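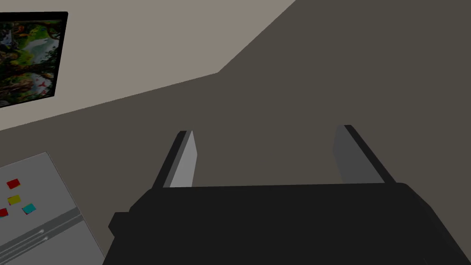
Moving out of a rental after six years, how far do I go with the walls?

Posted in Renting and Moving

I'm leaving a two-bedroom apartment in Hetville at the end of March and I'm trying to work out how much wall repair I should do myself. The lease says "tenant shall return walls in the condition received, normal wear excepted," and that's all it says. The building was sold to a company called Skollstead two years ago, and the new people have never been inside my unit as far as I know.

What I have:

Up to 50 nail holes from picture frames, mostly small finish nails. Four bigger holes in the bedroom where I put up a shelf with plastic anchors. One spot behind the door where the knob went into the drywall and left a dent the size of a quarter. Scuffs along the hallway at shoulder height from moving a couch in.

The paint is an off-white that I don't have a can of. The old manager told me it was whatever the painter had on the truck. My deposit was $389, so this isn't a fortune, but I'd like to get it back. A friend says to fill everything and repaint the whole place. My sister says to leave the nail holes alone and they can't charge for them. Which is it? I have one free Saturday before the walkthrough.

Sheena Drummond

mudandtape

Your sister is partly right. In a lot of places small nail holes count as normal wear, but it depends on your state and sometimes on the number, and a wall full of them can be treated as damage. The anchors and the doorknob dent are on you almost anywhere. Look up your state's tenant handbook before you buy anything. Most of them are free online and have a page on deposits.

I did apartment turnovers for a long time. What I'd do with one day:

Start with the anchors. Don't yank them. If you pull a plastic anchor it tears the paper and you end up with a hole twice the size. Turn a screw in a few threads and ease it out with pliers, and if it won't come, tap it in slightly below the surface and fill over it. Use regular joint compound or a setting compound for those, two thin coats. One thick coat will shrink and crack.

For the nail holes, press the edge of the putty knife handle against each one first so there isn't a raised ring around it. Then lightweight spackle, a dab on your finger, wipe it nearly flush, and go on to the next. You can do a room in ten minutes. Wipe the excess off with a damp sponge while it's soft and you'll hardly have to sand.

The doorknob dent, if the drywall is only crushed and not broken through, can be filled the same way as the anchors. If it's an actual hole, buy a small self-stick mesh patch, put compound over it, and feather it out six inches or so past the patch on all sides. That takes two or three coats with drying time between, so do it on a weeknight before your Saturday. Put a door stop on as well. They cost next to nothing and it will save you an argument if the door gets opened hard during the walkthrough.

Sand with 200 or something close to it. Coarser paper leaves scratches that show under flat paint.

Now the paint, and this is where people get into trouble. Do not touch up with a color that's close. Six-year-old off-white has yellowed some, and a fresh dab of "close" looks like a polka dot. Either cut a chip out of the wall somewhere hidden (inside a closet or behind a switch plate, the size of a postage stamp or larger) and have the store match it, or leave the filled spots unpainted. White spackle on an off-white wall, sanded smooth, has passed more walkthroughs than bad touch-up has. If you do get a match, check the sheen too. Flat over eggshell shows up from across the room when the light comes in sideways.

I would not repaint the apartment. After six years the landlord is due to paint anyway, and in many states they can't bill you for paint that has outlived its normal life. If you repaint and drip on the carpet or leave roller marks, you've made a new problem.

Hallway scuffs: warm water and a little dish soap on a soft cloth first. The white melamine sponges work but they also polish flat paint, so try one low down near the baseboard.

Kirkow

just use toothpaste for the nail holes. did it in three apartments and got my money back every time

mudandtape

Please don't use toothpaste. It shrinks, it can bleed through when somebody paints over it, and a tub of spackle isn't much more than the tube of toothpaste.

Choi

Agree with most of the long answer. I'd add the paperwork side, which matters more than the spackle if it goes to a dispute.

Look for your move-in checklist. If the old manager had you sign one, the new owner should have gotten it with the building, but don't count on that - send them a copy and keep the email. If you never had one, it's harder for them to prove what the walls looked like six years ago.

Take dated photos of every room after you've cleaned and patched, including closets and the inside of the oven. Ask in writing for a walkthrough with you present. Some states give you a right to one and a chance to fix what they point out.

Also ask them to confirm in writing that they hold your deposit. When a building changes hands the deposit is normally supposed to transfer, and sometimes it goes missing between the two owners. Give them a forwarding address on paper, too. The deadline for returning the money often runs from the day you move out, but in some places they don't have to mail anything until they have the address.

Sheena Drummond

Thanks, all. I found the checklist in the folder with my lease and it has "two nail holes, LR" written on it and nothing else. I'm doing the door dent Wednesday night and the rest on the Saturday. The store took a chip from inside the coat closet and is matching a quart in flat.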